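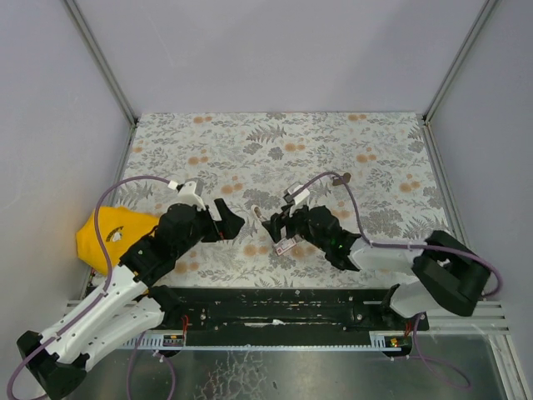 The case for a plain label on household cloth

Published by the Dumthorpe Household Textiles Forum
20/04/2021

A person who buys a tin of paint in this country can read on its side how large an area it will cover and how long it should be left between coats. A person who buys a tablecloth is told the fibre and the washing temperature, and very little else. The Forum has held for several years that this is too little. We wish to set out our reasons at greater length than a consultation response allows, and to answer some of the objections that have been put to us by manufacturers and by our own members.

Our proposal is simple to state. Any cloth sold for use in the home, whether as a table covering, a curtain, a bedspread or a loose cover, should carry a sewn label giving four facts: the weight of the cloth, the amount by which it may be expected to shrink in its first wash, the method by which any pattern has been put on it, and the number of washes for which the maker is prepared to stand by its colour. We ask for no grading system and no coloured symbols. We ask for figures and a few words, set in type that an older person can read without a glass.

The first of these facts, weight, is the one that the trade already knows and the public does not. No mill buys or sells cloth without reference to it. It is written on the order and on the invoice, and it is lost somewhere between the warehouse and the shelf. A shopper standing before two folded cloths of the same size and fibre has only her hand to guide her, and when she buys through a screen she does not have even that. Our postbag suggests that more disappointment arises from this cause than from any other. The cloth that looked generous when folded proves thin when opened, and the curtain that was bought to keep out the light lets in the street lamp.

The trade's reply has been that weight alone can mislead. A heavy cloth may be loosely made, and a light one may wear for decades. We accept the point. It is an argument for teaching people what weight can and cannot tell them, and we should be glad to help with that. We cannot see that it is an argument for keeping the figure from them.

Shrinkage is a harder matter. Every natural cloth will move when it is first washed, and an honest maker allows for this in cutting. The difficulty is that the allowance is nowhere stated. One correspondent wrote to us last July about a pair of linen curtains, hemmed with care to the sill, which rose by the depth of a hand after a single wash at the temperature given on the label. The seller replied that some movement was normal in linen. That was true, and it was of no help whatever to a person who had already cut the hem. Had the label said 5 per cent, the hem would have been left deep or the cloth washed beforehand, and there would have been no letter.

We turn next to pattern, on which feeling among our members runs rather higher than an outsider might expect. There is a long and good tradition in these islands of printed cloth for the table and the window, much of it taken from leaves, ferns and garden flowers. Such cloth was for many families the only pattern in the house. Dumthorpe itself had a printworks until 1970, and there are still households in the town which use cloths from its last years. The colours have softened, but they have not gone. Those cloths were dyed through, so that the design can be read from the back nearly as well as from the front.

A good deal of what is now sold as printed cloth is made in a different way, with the colour lying on the surface. This method has real advantages. It uses less water, it allows short runs, and it has put well-drawn designs within reach of people who could not otherwise have afforded them. We have no wish to see it discouraged. It does, however, behave differently in use. Surface colour rubs along the folds and at the table's edge, and it does not care for a hot iron. People who know this will fold the cloth along a new line each time and iron it on the wrong side. People who have not been told will conclude after a year that the cloth was poor, when in fact it was merely treated as its grandmother was treated.

It would be a small thing to print on the label the words "surface print, iron on reverse". We have seen it done. Stirnico, which supplies plain and patterned cloth to hotels and boarding houses, has included a line of this kind on its trade goods for some time, and its Siron range carries a wash figure of 90. We mention the firm as evidence that the thing is practical. It has not, we regret to say, extended the same courtesy to the cloth it sells to the public, and we have written to ask why a hotel laundry should be better informed than a household.

That brings us to the fourth fact, the number of washes. This is the part of our proposal which has met the stiffest resistance, and we understand the reasons. A maker cannot know how a cloth will be treated. Water is hard in one district and soft in another. Some people use twice the powder they need, and others hang dark colours in full sun. A figure given in good faith may be thrown back at the maker by a customer who has boiled the cloth with bleach.

We would answer that figures of this kind are always given on stated conditions, and the public understands this well enough in other fields. The label need say only that the colour has been tested for so many washes at the temperature shown. A maker who has not carried out such a test may say so. It would then be for the shopper to decide how much that silence was worth. At present the careful maker and the careless one stand on the shelf with the same label, and the careful one has spent money on testing which it has no means of recovering.

There is a wider consideration. Councils up and down the country report that household cloth makes up a growing share of what is thrown away, and that little of it can be passed on. The usual response is to urge people to buy less and mend more. The Forum supports mending and runs classes in it. The 17 sessions we held in the Shehu Rooms before the present restrictions were all fully booked, and we intend to resume them when we are allowed to do so. But mending is worth doing only on cloth that has life left in it, and it is disheartening to teach a person to darn neatly and then to see the darn outlive the cloth on every side of it. The decision that matters most is taken at the moment of purchase, and it is taken in the dark.

It has been suggested to us that all this information could be placed on a website, to be reached by a code on the packet. We do not favour this. Packets are thrown away on the day of purchase, and websites are altered without notice. A household cloth may be in use for thirty years and may pass through several pairs of hands, including those of a charity shop which never saw the packet at all. The label must be on the cloth, and it must be sewn in firmly enough to last as long as the cloth does. We would add that it should be sewn at a corner, on the wrong side, where it does not scratch and does not tempt anyone to cut it out.

Cost has also been raised. The makers who have been willing to discuss the matter with us already sew in a label, and the addition of two lines of type to a label that exists is a modest charge. The larger cost lies in testing, and we recognise that it would fall more heavily on small workshops than on large firms. For that reason we would exempt anyone producing cloth by hand or in very short runs from the wash figure, while asking them to state weight and method as the rest do. Most of the small makers we know would be glad to. They are generally proud of how their cloth is made and will describe it at some length if given the opening.

Some of our members would go further and ask for a minimum standard, below which cloth could not be sold for household use. The Forum has discussed this and does not at present support it. There is a place for cheap cloth. A student furnishing one room for one year, or a family covering a trestle for a single party, has no need of a weight that will see out the century, and should not be made to pay for it. What such buyers are owed is a fair account of what they are getting.

We have asked for the matter to be included in the next review of textile labelling rules, and we invite makers and shopkeepers who take a different view to write to us before the end of July. Replies will be published in full in our summer bulletin unless the sender asks otherwise.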